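Giving an Old Car Its Second Start: Our Year With the Brollthorpe Sedan
Student project report, Auto Shop and Community Skills
Written by Sadia Lodhi, with notes from Lewis Leckie and Triin Sepp

Last updated: 2019-04-29

When we first signed up for this project I thought we would mostly be polishing things. I had helped my uncle wax his pickup a few times and I felt pretty ready! Then we rolled the garage door up at Brollthorpe and met the car, a small four-door sedan that had been parked under a tarp for 14 years, and I remember Lewis laughing and then going very quiet. The tires had gone flat and square, the brake pedal went all the way to the floor, and there was a mouse nest in the heater box that I would rather not write about at length.

Our teacher, Kadri Adomaitis, gave us one goal for the year, and that was to get the car running, stopping and steering well enough to drive one lap of the school lot. Paint and upholstery were for another class. We had a parts budget of $1000, and everything we bought had to go in the logbook with the receipt stapled in (I will admit a few of mine were taped).

We split the work by system. Triin took the brakes, Lewis took fuel and ignition, and I took cooling, along with the logbook, which I did not exactly ask for. I'm glad now that I had it, though, as I got to see a bit of everybody's work and ask a great many questions.

The brakes came first. Triin pulled the drums and found all of the wheel cylinders seized, with the rubber cups gone hard as candy. We talked about rebuilding them, but the bores were pitted and Ms. Adomaitis said new ones were the only thing she would sign off on. The full set of cylinders, shoes and hoses came to $315 from Toom, the parts store over in Numelbridge, and it was our biggest purchase of the year by a long way. Bending the new steel lines took us three tries. The first one looked lovely on the bench and came out a good two inches short under the car.

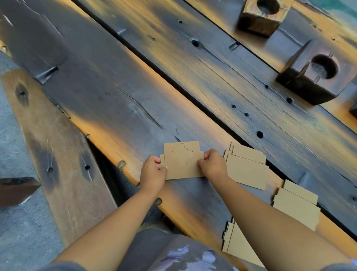 The fuel side was Lewis's, and he had the smelliest job of anybody. The old gas had turned to something like varnish, so the tank came out, was drained into proper containers and went off to be cleaned. He took the carburetor apart on a cookie sheet with every piece laid out in order, and he put it back together twice — the first time the float was set too high and it leaked all over the intake. A kit with new gaskets fixed most of that. New plugs, points and a condenser went in the same week.

For my part, I flushed the radiator until the water ran clear, changed the thermostat and both hoses, and learned that a water pump gasket has to be scraped off in tiny little flakes. I ran a compression test with Lewis too, and the best cylinder read 160 psi, with the others close behind it. We were so happy with that number that we wrote it on the whiteboard and left it there until spring.

The engine started in April. It coughed for a bit, blew a lot of smoke, and then settled into an idle that was lumpy but steady. Dalia Mockus, who works the counter at Bokus and had been finding us odd clips and fittings all winter, came by to hear it and brought donuts, which was very kind of her.

We did get our lap. Triin drove, as it was her brakes we were trusting, and she stopped it right on the line at the end. The car still pulls a little to the left and the temperature gauge does not work, and I never did find out if that is the sender or the wiring. I would start there if I had another month. The logbook is on the shelf by the compressor for next year's group, along with the box of leftover brake fittings, and the spare key is on the hook behind the door.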